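Journal archive > Furniture and Interiors > Surface care > Section 3

We use cookies to remember your reading preferences. Accept | Manage settings

3. Light, grain and the visibility of small marks on wooden tabletops

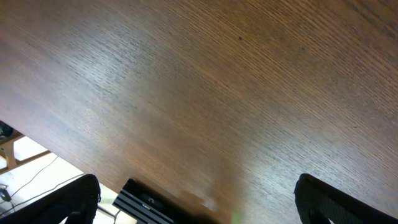 Figure 2. Wooden tabletop with diagonal grain. A pale sheen covers the middle and upper right; the colour is deeper at the upper left and lower centre.

3.1 Why the sheen matters

In the interviews at Deltside, many householders told us that their table was clean in the evening and dirty in the morning, although no meal had been taken between. We think that the direction of the light explains a large part of these reports. Where the light is reflected toward the eye, the brown colour of the wood is lost and the grain looks silvery (Figure 2). In the darker areas the same surface keeps its warm, reddish tone. A person who judges the whole table from one of these areas will come to a different opinion than a person who judges from the other.

The grain also plays a role. When the lines are fine and close together, the eye follows them and does not stop easily at a small mark. A dark speck, such as the one near the top of Figure 2, can still be found with some patience. The second mark, slightly to the right of it, is so faint against the lighter grain that it is barely visible. The whitish smudge lower down has a soft outline and interrupts the grain, and for this kind of mark we use the word "bloom" in the rest of the paper, without any claim about its origin.

3.2 Household survey

The survey was made in February, when the sun is low at our latitude and enters deep into the room. We received 100 questionnaires, of which 71 were complete. The respondents were asked to draw on a paper outline of their table every mark they could see from their usual chair, and afterwards to walk to the opposite side and draw again in a second colour. In total 533 marks were drawn. The marks drawn from only one side were mostly situated near a window, and the respondents often wrote beside them a comment such as "not there before".

The outlines were coded by Kirsty Rankin and checked by the second author. Disagreement existed for 6 outlines, which were discussed until a common code was reached. We did not correct for the age of the finish, as few households could remember when the table was last oiled or varnished.

3.3 Consequences for wiping

Most respondents wiped across the table in the shortest direction, without regard to the grain. We recommend to wipe along the grain and to look at the surface from two sides before the cloth is put away. For the pale areas it is favourable to lower the head near to the level of the tabletop. The question of which cloth should be used is treated in Section 4.

Reader comments (3)

tablewright: Good to see February light get some attention. My dining table is a disgrace until April.

M. Cuadros: Were glass tops excluded? I could not find it in Section 2.

Teresa Tokarz (author): Yes, they were excluded, and so were painted tops. We will add one sentence to make it clear.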